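Written Fee Estimates Should Be Binding

Opinion
By Nelli Niskanen
2/15/18

A person who hires a lawyer for a small civil matter is usually given a figure at the first meeting. The figure may be spoken, or written on the back of a business card, or set out in a letter that runs to several pages and commits the firm to very little. Months later a bill arrives, and the two numbers do not match. The client pays, or complains, or stops opening the mail.

It is the position of this column that a written fee estimate, once signed by both sides, should bind the law firm that gave it, and that the bill should exceed the estimate only where the client has agreed to the increase in writing before the extra work is done.

The objection most often heard from the profession is that litigation cannot be priced in advance. There is some truth in this. An opposing party may refuse to produce documents, or a court may move a hearing twice. Yet the greater part of the work brought to small firms by ordinary households is of a different kind. Landlord disputes, contested deposits, minor contract claims and simple probate filings follow a known course, and an office that has handled several hundred of them knows very well what the next one is likely to cost.

The Blackburn Legal Access Project reviewed 1,241 closed files from small firms, all of them civil matters billed by the hour. Its report, written by Na-rae Choo and released last July, found that the final bill was higher than the first estimate in 80 percent of the files. In only 13 percent had the client been told of the increase before the work was carried out. Ms. Choo is careful to say that the files came from firms that offered them, and that firms with worse records may have kept theirs back. The sample is imperfect. It is also the only one available to us at present.

The report describes one file at length. A tenant, identified by the initial R., sought the return of a deposit and was quoted a sum slightly below the deposit itself. The matter settled in her favor in four months. Her bill was larger than the amount she recovered, and the largest single entry was for internal conferences between two attorneys at the same firm. The entries were accurate, and no rule had been broken.
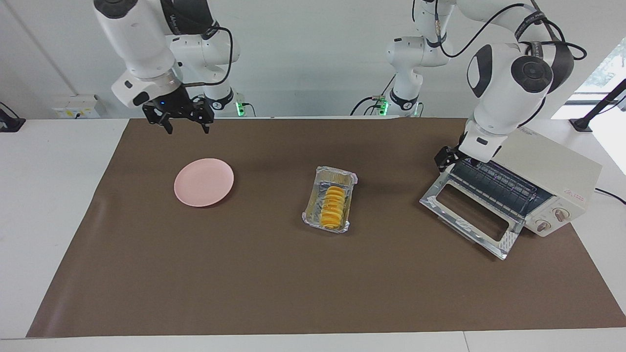 Who should bear the cost when a case takes longer than expected?

The firm should bear it, unless the client was warned and chose to go on. The firm has seen similar cases before and the client, in most instances, has not.

Billing software is sometimes offered as the remedy. Two of the products now marketed to small practices, Sasik and Bonix, will alert an attorney when recorded time approaches a set limit. These tools are useful and this column has no quarrel with them. An alert that goes to the attorney alone, however, leaves the client exactly where the client stood before. The notice must reach the person who will be asked to pay.

A second objection deserves a longer answer. It is said that firms held to their estimates would simply raise them, and that clients would be worse off. Some firms would do so, at least at first. But a high figure that can be relied upon is of more use to a household than a low one that cannot. It can be compared with the figure given by another office. It can be weighed against the sum in dispute – and in some cases it would lead the client to drop the claim, or to take it to small claims court without counsel. That decision belongs at the beginning of a matter.

The rule proposed here would leave room for real surprises. Where the other side files a counterclaim, or an appeal is taken, the firm would send a revised estimate and the client would have ten days to accept it or to end the engagement, paying only for work already done within the original figure. Contingent fee agreements would fall outside the rule, being governed by their own requirements.

The state bar will take comments on its client communication standards through the spring. The present text asks attorneys to keep clients "reasonably informed" as to fees. Those words have been in place for many years and the Panix fee arbitration panel, which hears disputes in our county, has read them differently from one case to the next. A signed figure would give the panel something to measure against. Readers who have been billed above an estimate are encouraged to submit their experience in writing, with the estimate and the final bill attached where both have been kept.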